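Minutes, April meeting about the hall — taken by me again, as my pen was the only one that worked

We got going a bit after 6, once the kettle had been found. Yuzhen Peng chaired. Apologies came from the Nundthorpe end, who were stuck behind roadworks and sent a message asking us please not to decide anything about the fan without them. (We did talk about the fan. Sorry, Nundthorpe.)

**Last time's minutes**

Agreed, apart from my spelling of Virág, which I'd managed three different ways. Fixed now, accent and all!

**Lights and ceiling**

Yuzhen had been round the hall with the Tesell quote in her hand. They want 250 pounds to clean the fluorescent fittings and the long white grille, which most of us thought was fair for ladder work. I said the light over the tables is perfectly good as it is and I'd sooner spend the money on chairs. We had a fairly long chat about this and ended up saying yes to the clean, provided Tesell can come in the morning and be gone before people want the tables. The pipes along the ceiling are staying as they are. Somebody would love them painted, but the paint would cost more than the cleaning and we've only just done the white wall under the mezzanine.

**The floor**

I do like that grey marble pattern, but it shows everything, and you get the ceiling lights shining back at you when you're sitting low down. Zosow have a matt polish they swear by. Yuzhen is going to try it on a small patch by the store cupboard and we'll all have a look next time. No polish anywhere else until then, please. 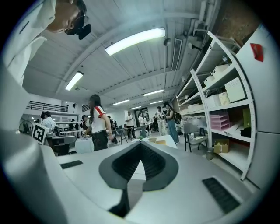
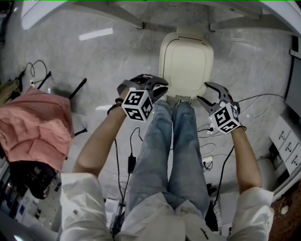
*The hall: ceiling lights and mezzanine railing in the first, marble-patterned floor in the second.*

**Cables and things left on the floor**

We spent longer on this than on anything else. The black power strip was the main complaint, with its cables all in a tangle on the floor — and then there are the clothes. I own up to having left a cardigan behind myself, so I kept fairly quiet. What we settled on:

- power strips go along the wall, with the spare cable coiled and tied
- coats and jumpers go on the hooks, and there'll be 6 more hooks by next month
- rods and poles stand upright in the tall bin when they're not wanted
- bits of wood go back to the store cupboard

Virág are giving us the hooks for nothing, so I'm to write and say thank you. I'll do it this week, promise.

**The fan**

It's stiflingly warm in there by mid-afternoon and one standing fan can't do the whole room. Half of us want a second one and the other half want the high windows to open again. Yuzhen will ask what the windows would cost. Left there until the Nundthorpe lot can have their say.

**Anything else**

The kettle needs descaling. The biscuits were very good (ginger, from the bakery on the corner) and I've been asked to put that in the minutes, so I have.

Finished at about 7.30. Next meeting same place, and Yuzhen is bringing the key.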